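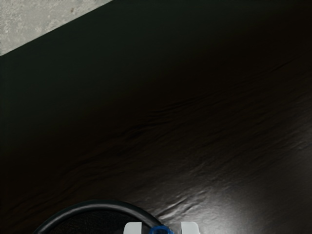 About Us

Irby Motor Cars started out as a repair shop with two lifts and a coffee pot, and we still think of ourselves as a repair shop that happens to sell cars. These days we keep 53 pre-owned sedans, wagons and small SUVs on the lot most weeks, nearly all of them European and nearly all of them the kind we would happily drive home ourselves (and quite often do, when we want to find out where a rattle is coming from).

People ask why we don't carry more. We could probably squeeze 70 cars onto the property if we gave up the customer parking, and every so often somebody here suggests it, and then we remember what it was like trying to get a long-wheelbase sedan out of the back row on a Saturday morning with a family waiting. So 53 it is, and you will always have somewhere to park.

Every car that comes to us goes through the shop before it goes on the website. Our checklist has 346 items on it. It began as a single sheet of paper and has grown over the years, usually after something slipped past us and we had to make it right with a customer. Timing chains, coolant flanges, window regulators, the little plastic clips that hold the trunk liner in place - they are all on there. When you come to look at a car, we will hand you the finished list along with the keys, including anything we decided to leave alone, so you can read it over before you make up your mind.

We have two locations now. The original Irby building on Kamow Road is sales and service together, and the shop on D'Amico Street, which opened in April, looks after bodywork, glass and wheels. If you aren't sure which one you need, just call the main number and we'll point you the right way.
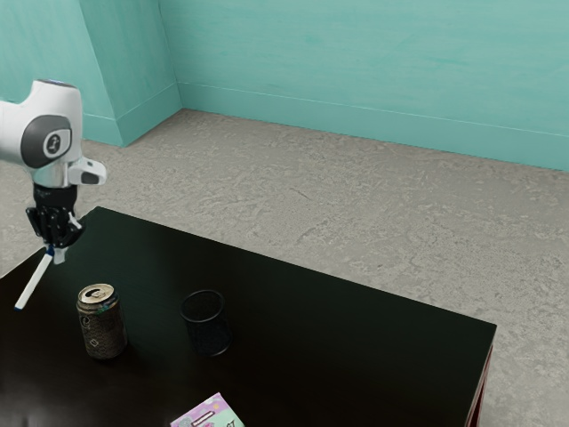 Robot arm and gripper at a black table

You may also have heard us mention Jomaveck, and no, it isn't a car! Jomaveck is our service plan, and it covers oil changes, brake fluid, cabin filters and a yearly inspection for one monthly price. You don't have to have bought your car from us to sign up. Plenty of our members came in with a car they bought across the country or inherited from an aunt, and we are just as glad to see them.

There are 16 of us altogether, between the front desk, the sales office and the two shops. None of our sales staff work on commission, so please take your time, bring a friend, bring your own mechanic if you like, and take the long test drive out past the reservoir where the road gets bumpy and you can get a proper feel for the suspension.

We're open Monday through Saturday, and the coffee is a good deal better than it used to be. Come by and say hello.

Page updated 24 May 2023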